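생활용품 > 주방·식탁 > 사용 평가

Praketholm 식탁보 세탁 내구성 평가 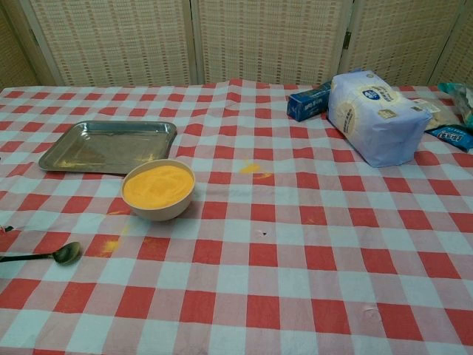
붉은색과 흰색 체크무늬 식탁보를 씌운 식탁과 접이식 가림막

본 평가는 공용 식당에 비치할 식탁보를 선정하기 위하여 실시되었다. 대상은 Praketholm의 면 식탁보와 Terano의 면 혼방 식탁보 2종이며, 시험은 Zsófia Bíró가, 결과 검토는 Hauke Schwerdtfeger가 담당하였다.

1. 세탁 및 수축
두 제품 모두 제조사가 표시한 세탁 조건을 따랐다. Praketholm 제품은 첫 세탁에서 길이 방향으로 눈에 띄게 줄었으나 이후의 변화는 미미하였다. 식탁 길이에 꼭 맞는 치수를 주문할 경우 늘어뜨림이 부족해질 수 있으므로 한 치수 큰 제품을 권한다. Terano 제품은 수축이 적은 대신 가장자리 박음질이 일부 풀렸다.

2. 얼룩 제거
간장과 식용유 얼룩은 당일 세탁 시 두 제품에서 모두 제거되었다. 하루를 넘긴 카레 얼룩은 양쪽 모두 옅은 흔적이 남았으며, Pollico 얼룩 제거제를 병용한 뒤에도 Terano 제품의 흔적은 완전히 지워지지 않았다.

3. 다림질과 보관
Praketholm 제품은 구김이 잘 생긴다. 탈수 직후 펴서 널면 다림질 시간을 상당히 줄일 수 있다. 접어서 장기간 보관한 경우에는 접힌 선이 뚜렷하게 남으므로 행사용으로는 봉에 말아 두는 편이 적합하다. Terano 제품은 다림질 없이도 일상 사용에 지장이 없었다.

4. 색상 유지
반복 세탁 후 Praketholm 제품의 색은 다소 부드러워졌으나 얼룩덜룩한 탈색은 확인되지 않았다. 다만 첫 세탁에서 물빠짐이 있었으므로 흰색 냅킨과의 혼합 세탁은 피하여야 한다.

5. 종합 의견
매일 교체하는 식탁에는 관리가 수월한 Terano 제품이, 촉감과 얼룩 제거를 중시하는 곳에는 Praketholm 제품이 적합하다고 판단된다. 방수 코팅 제품은 이번 평가에 포함하지 않았으며, 5월에 별도로 다룰 예정이다.

작성일: 2023년 3월 19일

이 사이트는 이용 편의를 위해 쿠키를 사용합니다. 계속 이용하시면 쿠키 사용에 동의하는 것으로 간주됩니다.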